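작업 노트 / Fluvine, 탁자 치우기
2019년 6월

지난번 메모에 이어서 쓴다. 처음 보는 사람은 앞장의 배선표부터 볼 것. 오늘은 배선 얘기는 없음.

할 일은 여전히 같다. 탁자 위에 흩어진 자잘한 물건을 하나씩 집어서 정해진 자리로 옮기기. 약병, 마커, 열쇠, 납작한 기기류, 그리고 금속 부스러기가 든 작은 그릇. 집에서라면 저녁 먹기 전에 한 손으로 쓸어 모으고 끝낼 일이고, 작업장에서라면 퇴근 전에 누가 시키지 않아도 하는 일이다. 그걸 팔 한 대에 맡겨 놓고 하루를 보냈다.

결과부터. 총 49회 시도, 제자리에 놓인 것 26회. 나머지 중 7회는 내가 정지 버튼을 눌렀다. 정지 버튼 누른 것을 실패로 셀지 제외할지 말이 있었는데 나는 실패로 셌다. 집에서 쓰는 사람이 정지 버튼 옆에 서 있어야 한다면 그건 청소를 맡긴 게 아니다. 발표 자료에 제외하고 넣고 싶으면 각주를 달아 주기 바람.

물건별 느낌 (표는 공유 폴더에, 여기는 느낌만):

약병. 서 있으면 제일 낫다. 위에서 내려와서 닫으면 된다. 다만 우리가 세워 놓았으니까 서 있는 것이다. 눕혀 놓고 해 본 회차에서는 손가락이 닿자마자 굴렀고, 굴러간 뒤에는 처음 위치로 계속 내려가려고 했다. 빈자리를 두 번 집고 성공으로 보고함. 로그에 그대로 남아 있다. Sultard의 판정 조건이 손가락 간격만 보는데, 완전히 닫힌 상태를 왜 성공 범위에 넣어 두었는지 모르겠다. 고칠 것.

마커. 길이 방향만 제대로 잡으면 문제없다는 것이 지난 회의의 결론이었다. 나는 동의하지 않는다. 비스듬히 놓이면 손목을 얼마나 돌릴지 정하는 데 시간을 다 쓰고, 돌린 다음에도 뚜껑 쪽을 물 때가 있다. 뚜껑을 물면 몸통이 빠진다. 마커를 치운 게 아니라 분해한 것이다. 나무결이 진한 쪽에서는 검출 상자가 길쭉하게 늘어나는 것도 봤다. 확실하지 않으니 다음에 같은 위치에서 다시 해 볼 것.

열쇠. 기대를 접었다. 고리, 금속, 가죽이 다 제각각 움직여서 매번 모양이 바뀐다. 집히면 집힌 것이고 어디를 집었는지는 운이다. 들어 올리는 중에 옆 물건을 쓸고 간 적이 있음. 상자에 떨어뜨리는 건 되는데 걸이에 거는 건 시도도 안 했다. 원래 계획서에는 걸이라고 적혀 있다.

납작한 기기. 탁자에 붙어 있다시피 한 물건을 위에서 집으려면 손끝이 나무에 닿아야 한다. 닿는 순간 힘 제한에 걸려 멈춘다. 제한을 올리면 되지 않느냐는 의견이 있었고, 올렸고, 상판에 긁힌 자국이 생겼다. 제한 다시 내려놓았음. 올리지 말 것.

그릇. 통째로 드는 건 테두리를 물면 된다. 기울어지는 게 문제. 한 번 쏟았고 줍는 건 내가 주웠다. 바닥에 떨어진 것까지 줍는 데 사람 손으로 얼마나 걸렸는지 재 둘 걸 그랬다. 로봇보다 빨랐을 것이다.

시간. 탁자 한 판을 처음부터 끝까지 치우는 데 12분. 제일 잘 된 판이 그렇다. 잘 안 된 판은 중간에 끊어서 시간이 없다. 나는 같은 판을 커피 든 채로 치웠다.

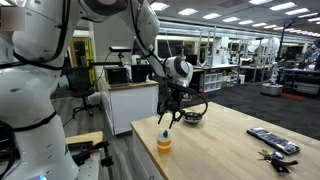
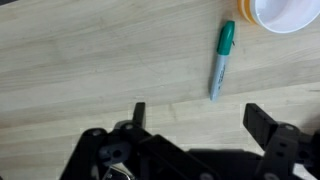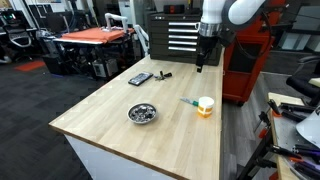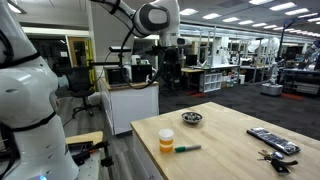
네 장 모두 같은 작업대. 첫 번째는 약병 위, 두 번째는 그리퍼 쪽에서 내려다본 마커.

배치에 대해. 물건 위치를 판마다 바꾸기로 했는데 바꾸는 사람이 나라서, 나중 판으로 갈수록 팔이 좋아하는 간격으로 놓고 있더라. 스스로 알아채고 나서는 눈을 감고 던지듯 놓았다. 그 뒤로 성적이 떨어졌다. 앞쪽 판과 뒤쪽 판을 합쳐서 평균 내는 건 의미가 없다고 본다. 따로 적어 둘 것. 다음번에는 배치를 난수표로 뽑고, 뽑은 대로 안 놓이면 그 판은 버린다.

사이 간격이 좁으면 손가락이 들어갈 자리가 없다. 당연한 말인데 데모에서는 늘 넓게 놓여 있으니 아무도 신경을 안 쓴다. 실제 집 식탁을 보면 물건이 겹쳐 있다. 영수증 위에 열쇠, 열쇠 위에 우편물. 우리는 겹친 판은 하나도 안 했다.

Harkura에서 물어본 것 정리. 저쪽은 집안일 보조로 언제부터 시험해 볼 수 있느냐고 했다. 내 답은 다음과 같이 적어 보냄.
- 탁자 한 종류, 조명 고정, 겹치지 않은 물건이면 반쯤 된다.
- 그 조건을 하나라도 풀면 모른다. 안 해 봤다.
- 사람이 같은 방에 있는 상태에서는 시험 안 했고 당분간 안 한다.
- 무엇을 치우고 무엇을 그대로 둘지는 사람이 목록으로 넣어 줬다. 팔이 정한 것이 아니다.
마지막 줄이 나는 제일 중요하다고 생각하는데 답장에는 그 줄 얘기만 없었다.

Yüksel 쪽 작업장 건은 조금 다르게 본다. 거기는 물건 종류가 적고, 자리가 정해져 있고, 밤에 사람이 없다. 느려도 아침까지만 끝나면 된다. 그런 데라면 12분이든 한 시간이든 상관이 없을 수도 있다. 그래도 작은 볼트가 섞인 그릇을 종류별로 나누는 건 빼자고 했다. 그건 체하고 진동판이 할 일이지 이 팔이 할 일이 아님. 공구를 제자리에 거는 것부터 해 보자는 말은 일리가 있어서 반대하지 않았다. 손잡이 모양이 다 달라서 쉽지는 않을 것 같다.

오늘 인정할 것도 하나 적는다. 서 있는 약병을 집으러 내려가는 동작 자체는 좋아졌다. 흔들림이 줄었고, 옆의 물건을 건드리지 않고 빠져나오는 경로도 전보다 낫다. 케이블이 팔꿈치에서 당기는 느낌은 아직 있다. 여유를 더 줬더니 이번에는 늘어진 케이블이 신경 쓰인다. 묶는 위치를 다시 볼 것.

Sultard 로그 관련. 시각이 두 군데서 따로 찍혀서 영상과 맞추는 데 오후를 다 썼다. 맞추고 보니 '집음' 표시가 실제로 손가락이 닫히는 것보다 먼저 나온다. 이러면 성공률 그래프를 자동으로 뽑은 건 전부 다시 봐야 한다. 위의 26회는 내가 영상을 보고 손으로 센 숫자다. 자동 집계는 그보다 높게 나왔고, 그쪽 숫자는 밖으로 내보내지 말 것.

다음에 할 일
- Sultard 판정 조건 수정 (완전 닫힘은 실패로)
- 시각 동기, 한 군데서만 찍게
- 마커, 나무결 진한 쪽 같은 위치에서 반복
- 겹친 물건 판 만들기. 안 되더라도 할 것
- 사람이 같은 판 치우는 시간 재기, 바닥에 쏟은 경우 포함
- 계획서의 '걸이'를 '상자'로 고치든지, 걸이를 정말 하든지 결정
- 상판 긁힌 곳 사포질

계획서 개정본 제목에 '가사 자동화'라고 되어 있던데 이번 결과를 붙일 거면 제목을 바꿔 달라고 써서 보냈다. '탁자 위 소물 집기'면 충분하다. 답 오면 여기 아래에 이어서 적겠음.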